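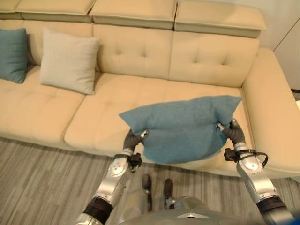

June, bench 2 / lounge corner. Notes on the cushion fabric trial, second fill weight.

Carried over from last entry: the teal cover (Ukeo felted, lot 16) is now on the heavier insert. The old insert was 400 g of fiber, which left the corners empty and let the cover fold over on itself as soon as it was picked up. Nivaldo Lacerda restuffed it this morning and pushed fill into the corners by hand before closing the seam. Weight of the finished cushion was not recorded. Do this before the next round.

Purpose of the session: see how each cover sits against the cream leather sofa, whether it stays put, and whether it leaves anything on the leather. Tape and lint roller only, no solvents. The sofa has to go back to Fontes in the same state we got it.

Procedure, unchanged from May:
1. Wipe seat and backrest with a dry microfiber cloth.
2. Place cushion upright against the backrest, lower edge on the seat.
3. Leave 16 minutes.
4. Lift by the two lower corners. Do not drag.
5. Tape lift from the contact area, tape onto a white card, label the card.

Step 4 was rewritten after the first session. Lifting from the top stretches the seam on the felted cover, and the stretch does not recover completely. Holding the lower corners loads the fabric more evenly, but the top is then free to flop. With a soft fill it folds every time. Not a fault in the cover, so do not log it as one.

Leather notes. The finish has a slight gloss and is smooth enough that a light cushion creeps forward on it. Creep is worse on the seat than on the backrest, where the tufting on the middle section gives some hold. Quilting on the wide seat cushion is shallow and did not make a measurable difference in May. Set the headrests the same way for every run. When they are tipped forward they push the top of a cushion off vertical and the creep figure is useless. 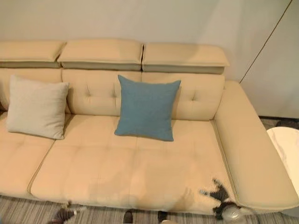 Beige-gray woven cover (Mistano) was run under the same conditions. The weave grips better than the felt and holds its shape with the standard insert, corners included. Color is close enough to the leather that shed fibers are hard to see on the seat, so the tape card is the only reading to trust for this one. Card 143 goes with the woven cover. The felt card is in the same envelope and still needs a number.

Marks on the front of the wide seat cushion: a few faint smudges, slightly darker than the rest. I have no note of them from May, but I also have no note saying the front was checked. Treat as unknown. Left alone for now. If a dry cloth does not shift them, ask Fontes what cleaner they approve before anyone tries anything. Add "check front lip of seat" to step 1.

Insert stock: Caken invoice shows 3,973 g of loose fiber delivered. At the new fill weight this should cover the remaining covers with around a fifth left over, assuming no one uses it for packing again.

To do:
- weigh teal cushion, write the weight on the tag
- number the felt card
- smudges, dry cloth only
- repeat the felt run on the backrest side with the tufted section, then once on the plain seat for comparison
- ask Nivaldo which stitch he used to close the insert, the seam is flatter than mine

Creep readings to be copied in from the loose sheet. Sheet is in the back pocket of this notebook.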